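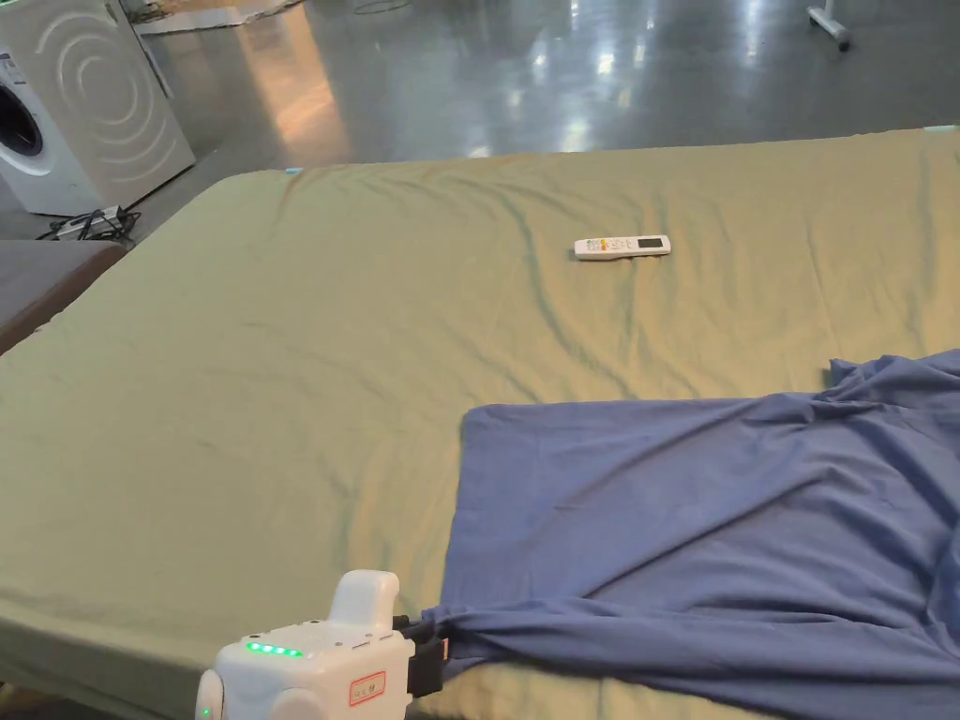
According to Zallum, a box of old singles only counts as a collection once you can find the one you want in it, and that remark from our first interview ended up steering the whole project!

Sorting the Olvera Singles: A Student Catalog of a Regional Record Label

October 2021
By the Olvera project group, Popular Music History seminar

What we set out to do

Olvera was a small label that pressed 7-inch singles for jukebox operators and local radio in and near Vesoston. It never had a national hit. Its records turn up in thrift stores and estate boxes, usually without sleeves, and there was no list of them that we could find in any library. Our seminar was offered the loan of 400 singles bought in one lot by the collector who goes by Zallum online, and we said yes before we had any idea how long it takes to look at 400 records properly.

We wanted to know how many different titles were in the lot, and whether the markings pressed into the vinyl could tell us in what order they were made. The second part is the one we got excited about. The catalog numbers on Olvera labels jump all over the place. There is a 3,745 and no 3,744, and several numbers were used twice for different artists. (We thought this was our typing for the first week. It was the label.)

How we worked

Each record got a line in a shared spreadsheet. We wrote down the artist, both titles, the songwriter credits, the catalog number, the label color, and whatever was scratched or stamped in the run-out area, which is the smooth ring between the last groove and the label. The run-out took longest. Some of the markings are so faint that we had to tilt the record under a desk lamp and turn it slowly, and two of us read every side separately before comparing. When we disagreed, we both went back and looked again. If we still disagreed, the entry got a question mark and stayed that way.

For playing copies we used the department turntable and a program called Fluvis, which lines up two recordings and shows where they drift apart. It was a huge help with records that looked the same and weren't. We cleaned each disc with a carbon brush before playing and did no wet cleaning at all, at the lender's request.

We graded condition by eye only. None of us had graded records before, and our early grades were far too kind, so we went back and redid the first box.

What we found

The biggest surprise was the alternate takes. We found 16 singles where two copies with the same number, same titles and same label color play differently. Sometimes the change is small, such as a longer fade or a louder tambourine. On one of them the singer comes in a full line late on the second copy and the band just keeps circling until she gets there, and it is wonderful. We played it for everybody who came by the lab.

The run-out markings fall into 4 clear handwriting styles. We think these belong to different people cutting the master discs, and the styles hardly overlap. Once we sorted the spreadsheet by handwriting instead of catalog number, the label designs suddenly made sense too. The plain blue labels group together, then the blue ones with the silver ring, then the red. That is a much better order than the numbers give you.

The holiday records were a nice check on this. Olvera put out a Christmas single most years, and radio copies often have a stamped date in December on the label. Nearly all of those dates agree with our handwriting order. One doesn't, and we have not explained it. It could be a leftover label used up on a later pressing, or we may have misread the stamp.

Problems

We handled one lot from one buyer, so we can't say which records were common and which were rare. A title we saw nine times might just have been a title one jukebox operator liked. We also lost a set of run-out notes when two people edited the spreadsheet at once, and had to do that box over. After that we saved a copy at the end of every session.

The songwriter credits need more work. The same name is spelled three ways on records that seem to be from the same year, and we left every spelling exactly as printed.

Next steps

The spreadsheet and our scans of the labels are going to the department archive. We would love for next year's group to compare our list against another batch of Olvera singles, especially the red labels, where we have the most gaps. The second take of that late-entry single has been transferred and is filed with the audio, side B first.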